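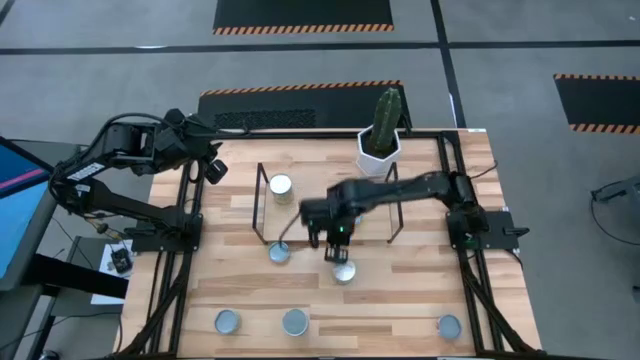
The furniture workshop at Udstead has sold butcher-block worktables since it moved into the old grain store at Drulton. Its head of production, interviewed at the workshop on 2025-10-28, prefers to talk about glue.

"People ask about the wood first," he says. "The joint fails before the wood does. I would ask about the glue and the moisture reading."

The strips are sorted by moisture content before color. Pale and dark pieces are then mixed along the length of the top, with no fixed pattern. "We get a request for all-pale tops now and then. We can do it, but it means rejecting sound stock, and the price goes up."

The current model, the Prothero, is 1589 mm long and is sold mainly for sorting and packing goods by hand: jars, cans, small boxed parts. Customers usually order the low shelf with it. The shelf has a wooden top on two black metal side frames, and the bars of each frame stand up past the wood at either end.

"That was a customer's idea. Tall cans were getting pushed off the ends. With the bars up, you feel the stop before anything goes over."

He is less sure about the depth. A deep shelf holds more, but it takes space from the front of the table, where cans wait to be put up. The workshop settled on a shallow one and offers no other size. "If you need more shelf than that, you need a rack on the wall."

Finish is a hard wax oil in two coats. Lacquer was dropped last December after a run of ring marks under metal cans. Oil marks too, he says, but the owner can sand out one spot and recoat it in an evening. He does not recommend standing a plant pot directly on the top without a saucer, whatever the finish.

On concrete floors, the workshop supplies leveling feet. The load rating is 157 kg, spread evenly.

A longer table, the Vusturico, is in testing. The open question is whether the top will stay flat over a winter. "I have one in the unheated bay. I check it with a straightedge on Mondays. Ask me in spring."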